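How to Bleed a Radiator That Is Cold at the Top

A hot water radiator that is warm along the bottom and cold along the top has air trapped in it. Releasing the air takes a few minutes per radiator. The steps below apply to closed hot water systems. Do not use them on steam radiators.

What you need

Radiator key (or a flat screwdriver, depending on the valve)
Dry rag
Small cup
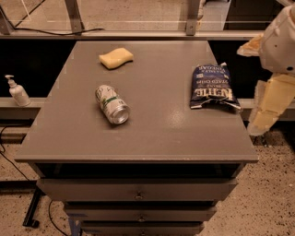
Before you start

Turn the heat off at the thermostat and let the system cool for 30 minutes or longer. Water in a running system can scald, and a running pump can draw more air in through an open valve.

Read the pressure gauge on the boiler and write the number down. You will compare it with a second reading at the end.

Bleeding the radiator

1. Find the bleed valve. It is a small square or slotted fitting at the top of one end.
2. Hold the cup under the valve and the rag behind it.
3. Turn the key counterclockwise a quarter turn. Stop when you hear a hiss.
4. Wait until the hiss ends and water comes out in a steady stream.
5. Close the valve clockwise until snug. The brass threads strip easily.
6. Wipe the fitting and check for drips.

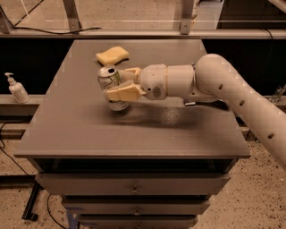 Start on the lowest floor and work up. On each floor, begin with the radiator closest to the boiler. The house used for this guide has 16 radiators, and the full round took nearly 760 seconds of open-valve time. Most of that went to 9 radiators on the top floor.

Checking the pressure

Bleeding lowers the system pressure. Compare the gauge with your first reading and with the range in the boiler manual. If it is low, open the fill valve slowly, stop inside the range, and close it fully.

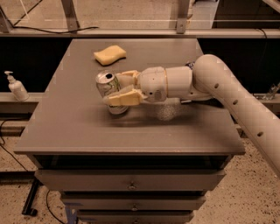 Turn the heat back on and check each radiator after an hour. If one is still cold at the top, let the system cool and bleed it again. A radiator that is cold at the bottom has sludge in it and needs to be flushed.

If air returns within a few weeks, have the expansion tank and the automatic air vent tested.

Written by Stepan Hladun. Checked by Stefaniia Tkachuk in October.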